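2 min read

Granström open bin, grey

Granström calls this a bin for life. Mine marks if you look at it. It's wide, the flared walls make it easy to reach into, and for 660 kronor I expected a tougher finish. The smaller Kirkitz was 248 and I can't say it's any worse. 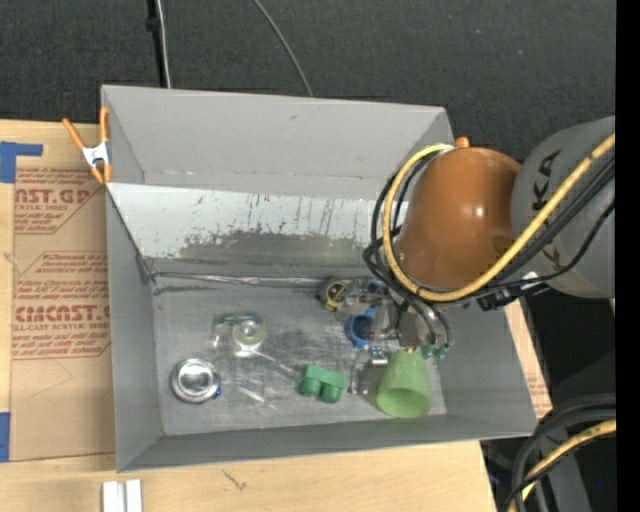

Will the scratches polish out? Mine haven't, and I've stopped trying.

Comments

Same bin, same scuffs. Going back to Kirkitz.

Does it come with a lid? The shop page doesn't say.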